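Okay, small thread about switching to morning strength classes, for everyone who keeps asking me why I'm suddenly awake at 6 a.m. 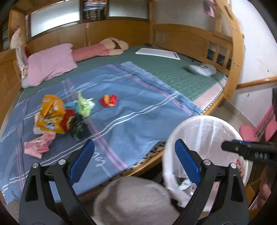 One reply came in before I'd even typed the second post: are you eating before those classes, or going in on an empty stomach? I tried it empty at my gym and saw stars during the squats.

Good question, and yes, I eat! Not a lot. Half a banana and a spoonful of peanut butter standing up at the counter, then real breakfast after. The first week I went in with nothing but coffee and I had to sit down halfway through the lunges (very glamorous).

Anyway. The studio is Orora, the little one over the dry cleaner on Prollau Street. I'd walked past it for two years. They have an 18-class pass that you can use whenever you like, no monthly contract, and that's what got me. I've been burned by a contract before. Ask me about the gym that wanted a letter. In the mail.

Classes are small, 11 people at most, and the early one is usually not full. You pick a spot, grab your weights, and the coach comes around and fixes you. My deadlift was apparently all back and no hips. Four years of doing it wrong and it took her about a minute to sort out!

What a class looks like: ten minutes of warm-up, then three rounds of something for legs, something for pushing, something for pulling. Then the finisher, which changes every time and which I dread every time. Last week it was farmer carries up and down the hallway until the song ended. It was a LONG song.

I started with the 8 lb dumbbells and felt silly about it. I'm on 15s for most things now – still 8s for anything overhead, my shoulders have opinions. If you're new, start lighter than you think. You can always swap in the second round.

Somebody asked about weight. I've lost a little, but I stopped getting on the scale every day and I'm much nicer to live with. What I notice more is the stairs at work. Also grocery bags. I carried everything in from the car in one trip and felt like a superhero.

Food stuff, because that's half my replies every time: I eat more protein at breakfast than I used to. Two eggs and cottage cheese on toast, or leftover chicken in a tortilla if I'm running late. I was hungry all morning on cereal. I cut nearly 500 calories of afternoon snacking without trying, just from not being starved by 3 p.m.

I did try tracking everything in the Roltance app for a while. It's fine! The barcode thing works, the weekly chart is cute. But it kept setting me at 1,000 calories under what I burn on class days, and I was a monster by dinner. I changed the goal by hand and then kind of drifted off using it. If you like numbers you'll probably like it more than I did.

Getting up: I'm not a morning person. Clothes go on the bathroom floor the night before, alarm goes in the hallway, phone stays in the kitchen after 10. If I have to hunt for socks I'm going back to bed, I know myself.

Also I told two friends I'd be there, and now one of them saves me the spot by the window. Hard to skip when there's a person standing next to your empty spot texting you question marks.

Soreness! Second day is worse than the first, every time. I walk at lunch, even just around the parking lot, and it helps a lot. The foam roller helps too but I complain the whole way through. Sunday-morning-style long stretching I have yet to do even once.

Shoes – a few of you asked. I was in my squishy running shoes and wobbling all over on the split squats. Switched to a flat pair by Győri that I got on sale and the wobble is mostly gone. Any flat shoe would do it, old canvas sneakers are fine.

Next up is their August challenge, where you try to hold a plank a bit longer each week and they write your time on the wall. My current time is embarrassing and I'm not posting it. Ask me again in September.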